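Where Has My Honey Been? Pollen in the jar, and what a beekeeper can learn from it
Speaker notes, evening meeting of the Teltby beekeepers, Jul 30, 2024

Before starting: check that the microphone is on. Ask the people in the back to come forward. Put the three open jars on the front table with the spoons, and the closed ones behind.

Slide 1. Title

Good evening. Thank you to Sorcha Munro for the invitation, and for driving me from the station. I have kept bees for 16 years, first in my parents' orchard and now on the slope above Civundale. English is my third language, so if I use a wrong word for a plant, please correct me. With plants I am often corrected, and I have learned most of the local names in this way.

Tonight I will speak about pollen in honey. I will not speak about pollen as a food, or pollen traps, or allergy. If you came for allergy, I am sorry, I don't know enough.

Slide 2. The question

Hold up the dark jar.

This honey is from my late harvest. When I sold it the first year, I wrote "heather" on the label. There is heather behind my hives, I can see it from the kitchen. The bees flew in that direction. The honey was dark. I was sure.

Then a customer in Moffat, a very polite lady, told me it did not set like heather honey and did not taste like it. I was a little offended. But I sent a jar away for analysis, and she was right. There was heather pollen in it, but very little. Most of the pollen was from bramble and white clover.

Pause here. Somebody usually laughs.

I changed the label. It now says "late summer honey", and it sells the same.

Slide 3. How pollen comes into honey

Go slowly on this slide.

A bee visits a flower for nectar. Pollen falls into the nectar, or it is on her body and some of it goes with the nectar into the honey stomach. On the way home a part of it is filtered out, for she has a small valve which does this. The rest goes into the comb. So every honey which was not finely filtered by people has pollen in it, and each plant has grains with its own shape.

There are also other ways. Pollen stored in the comb next to the honey can come in when we extract. This happens more if you press the comb, or if you extract frames where there was brood. Dust in the honey house brings pollen also. I say this early so that you don't believe each grain in the jar is a message from a flower which gave nectar.

Slide 4. Some shapes

Show the drawings. Do not stay long, people can look at the printed sheet.

Willow: small, with a net pattern on the surface, three furrows.
Dandelion: like a ball with spines and windows. Easy to remember.
Heather: four grains together in one packet.
Lime tree: flat and round, with three pores which sit a little inside the edge.
Rape: a net pattern again, and it is easy to mix with other plants of the cabbage family.

I confused willow and rape for my whole first winter. Bramble and other fruit of the rose family I still send to a person who knows better.

Slide 5. Why the numbers are difficult

This is the part where I lose people, so say it with an example.

If you find that 70 percent of the grains are from forget-me-not, it does not mean that the honey is 70 percent from forget-me-not. The grains are very small and the plant gives many of them. Even a little of this nectar fills the slide. With lime tree it is the opposite. The flower hangs down, the pollen does not fall into the nectar so much, and a good lime honey can show only a small share of lime pollen.

So the laboratory does not only count. It counts, and then it looks in its tables for what is usual for each plant, and then it also measures the color and the electrical conductivity, and often somebody tastes. Only after all this they give a name to the honey.

If a person asks: yes, sweet chestnut is also one of the plants with too many grains. We have few here.

Slide 6. How to take a sample

Morven Kerr asked me to be practical, so these next points are practical. They are also on the sheet.

Take the sample from the settled honey, after stirring it slowly to the bottom. Pollen is not equal everywhere in the bucket. The foam on the top has more of some things, and I have made this mistake two times.

Use a new jar. An old jar which was washed is good enough for your breakfast honey, but a few grains stay under the rim of the lid.

Write on the jar and not on the lid. Lids travel. I have opened a parcel with four jars where all the lids had beautiful labels and the jars had nothing.

Write: your name, the place of the hives, the date when you took the honey off, and the plants which you saw in flower in the weeks before. The last one is forgotten most often. The analyst can work without it, but with it she can tell you much more.

Do not send comb honey in an envelope. (This is not a joke, it was done by me.)

Slide 7. In the laboratory

The method is old and simple. You weigh ten grams of honey. You dissolve it in warm water, not hot. You spin it in a centrifuge, so the pollen goes to the bottom of the tube. You pour off the water very carefully, add clean water, spin again. Then you take the small rest from the bottom, put it on a glass slide with a drop of glycerin jelly, and look.

At home, without a centrifuge, you can let a tall narrow glass stand overnight and then take the lowest part with a pipette. It is less exact but you will see grains. The first time I did this on the kitchen table I did not go to bed until two.

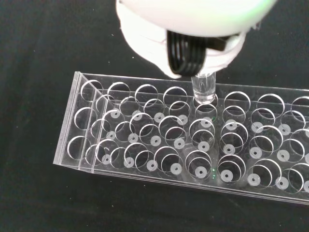
Reading time: 16 min

A clear tube held just above its own hole in the rack is a small thing, but in this work I find the order of the tubes more important than the microscope. When the honey is dissolved, a spring honey and a summer honey look nearly the same. If two tubes change places, you will write a very interesting report about the wrong hive. So I number the tube first, then the rack position in the notebook, and only then I open the jar.

Slide 8. Counting

For a simple picture of the honey, you identify some hundreds of grains. For a serious statement on a label, more. In the winter of my course we were asked to go to 1,000 grains for one honey, each with a mark in a column. I had a cheap student microscope from Ovico and a kitchen chair of the wrong height. My neck remembers it.

I continued to the end of the slide, so my total for that honey was 1,149. The extra grains changed nothing in the result. But in the last rows I found one single grain of a plant that I could not name, and I have still the slide in the drawer.

If you want to begin, begin with flowers and not with honey. Take a fresh flower, touch it to a drop on the glass, look, draw it, write the name. Do this from the first willow until the ivy. After one season you will have your own collection, and it will be better for you than a book from another region.

Slide 9. One year on my slope

Talk through the chart from left to right.

In spring it is willow, then dandelion and fruit trees. In May there is hawthorn in some years, and in other years nothing from it, though the hedges are white. I don't have an explanation. Beekeepers who are older than me say it needs warm nights.

After this comes a gap. My bees have often very little between the fruit trees and the clover, and in the pollen of this time I find grass and plantain, which give no nectar. When I see this I look at the stores in the hive the same day.

Then clover and bramble together, and lime if it is not too dry. The lime comes from the avenue down by the church, much farther than I thought my bees would go for it. This I learned only from the slides.

At the end, the heather. A little heather - it is still not a heather honey!

Slide 10. What you may write on the label

Be careful here. I am not a lawyer, and the rules are read differently in different places. Ask before you print.

What I can say is how I do it. If I have no analysis, I write the season and the village. If I have an analysis which gives a name, I write the name, and I keep the report as long as I have jars from this batch. I don't write the name of a plant because I can see it from the kitchen.

Slide 11. Tasting

Now the spoons. One is spring honey, one is the late summer honey, and one is bought. Please write on the paper which is which before you speak with your neighbor. Dark to light is not the right order to taste. Start from the left.

Leave ten minutes for this. Sorcha will collect the papers.

Questions which came last time, so I have the answers ready

Does filtering remove the pollen? A normal kitchen or honey sieve, no. The grains are much smaller than the holes. Very fine filtering under pressure, yes.

Can pollen show that honey is mixed with sugar syrup? Not well. Few grains in a honey is a reason to ask more, but some true honeys have few. For syrup they use other tests.

How long does the sample keep? The pollen in honey keeps for years. I looked last winter at a jar that had stood in a cellar since before my own first hive, and the clover was clear to see.

What does the analysis cost? Say that I will send the address and the current price list to Morven. Do not say a price from memory again.

Take home: the dark jar, the extension cable, the drawings.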